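From: Humaira Rajput
To: packaging-sorting list
Date: 20th July
Subject: Re: Snack wrappers: sort by color or by film type?

Replying to two points from the thread.

> On the Aner sheet, wrappers are grouped by print color. We did 50 that
> way and the groups were no use to Niskanen, who need film type. Also,
> does anyone put a cover on the table? Crumbs get into the bags.

1. Grouping

Drop the color groups. Printed bags of the same film come in any color, and the print says nothing about the layer underneath. Lerneo takes two groups only: clear or translucent film, and printed film. Anything with a metallized inside goes with the printed film until somebody has opened it flat and checked.

Flatten before grouping. A crumpled bag hides its back seam, and the seam is the quickest place to see whether the film is one layer or two. Press from the sealed end toward the open end. Going the other way traps air and pushes crumbs into the corners.

2. Table cover

Yes, use one. A pale cover is better than a dark one for finding crumbs, although a busy print makes small specks harder to see. Wipe from the back edge forward after each batch of 30.

Printed bags on the floral cover in the first two, a translucent one in the third:
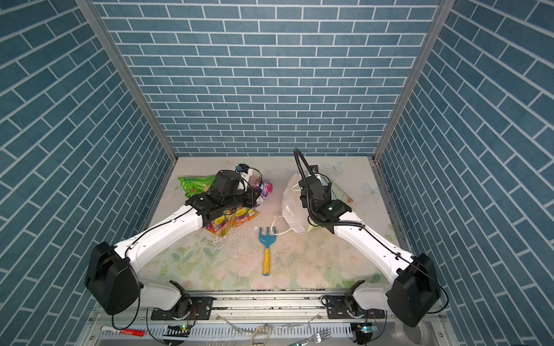
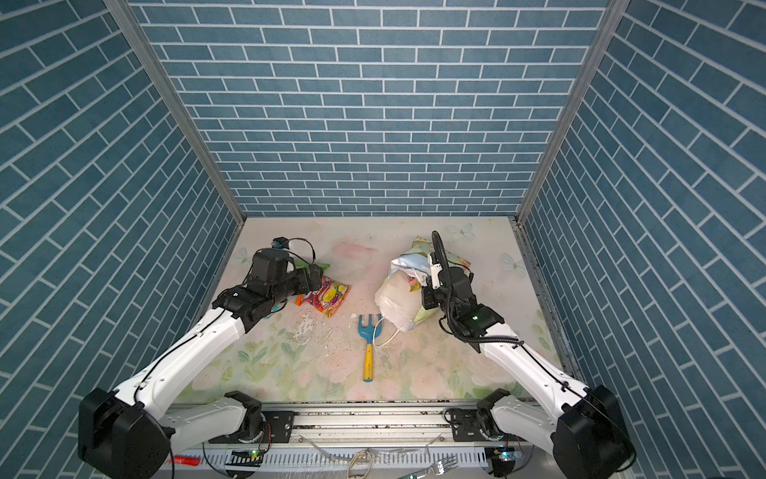
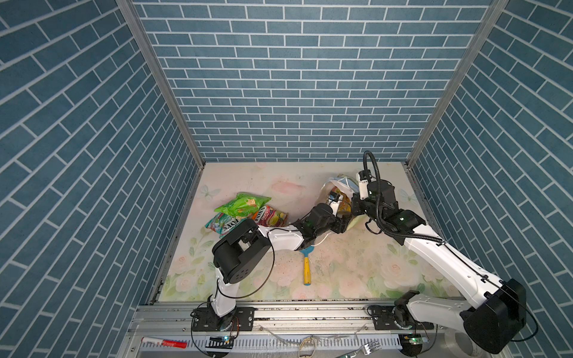

3. Labels for the sacks

Write the group and the batch number, nothing else. The last Celto sack came in marked 1644 with no group, and it had to be tipped out and done again. Use a marker on tape. Paper labels come off in the store.

Sacks are full at 2000 grams. Please do not tie them before weighing.

Humaira Rajput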